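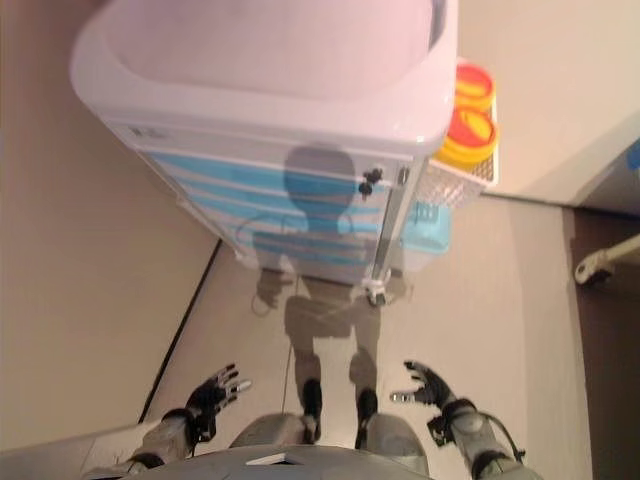
4. Setting Up Stock Locations

Complete Section 3 (User Accounts) before you begin. Gurkier Stock needs at least one administrator account and a working label printer. Allow 60 minutes for a site with 148 locations or fewer.

4.1 Create the location list

1. Sign in as administrator and open Settings - Locations.
2. Select Add Room. Enter a room code of up to 15 characters. Spaces are not accepted.
3. Add the storage units in each room, then the drawers or shelves in each unit. Number drawers from the top down. 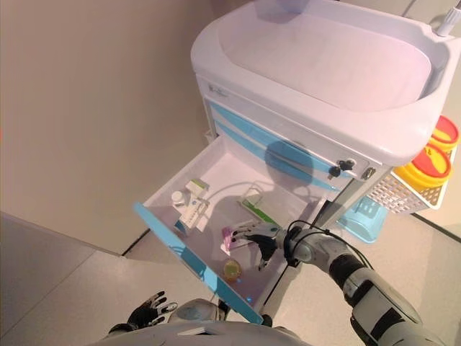 4. Select Save. The room appears in gray until its first count is posted.

Note: Location codes cannot be edited after the first count. To correct a code, retire the location and create a new one.

4.2 Enter opening counts

Print the count sheet from Reports - Opening Count. Stop all issues and receipts for the room until the count is posted.

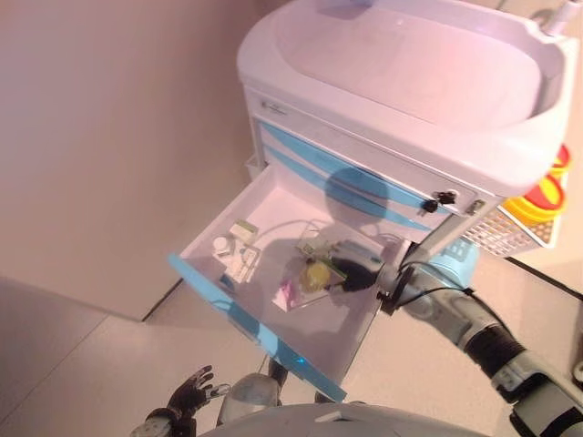

Opening counts are posted by location, one line per item and lot number. Enter the lot number as printed on the package, including leading zeros. Where a drawer holds mixed goods, such as the bottle, green-labeled box and clear packet in the top drawer shown, give each item its own line under the same location code. Opened packages are entered in the Part Used column.

Caution: Posting a count overwrites any quantity imported from Pesonen files. Export a backup first.

4.3 Label the locations

Load Jenent label stock, size 2, and select Print All. Apply labels to clean, flat surfaces.

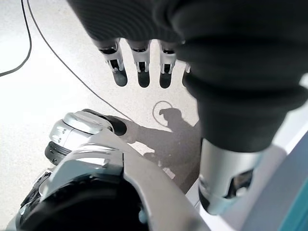
Amdale reports that labels printed before the opening count is posted will scan as "Unknown location" and have to be printed again. Version 2 shows a warning in this case - earlier versions do not.

If a label still fails to scan after posting, go to Section 9.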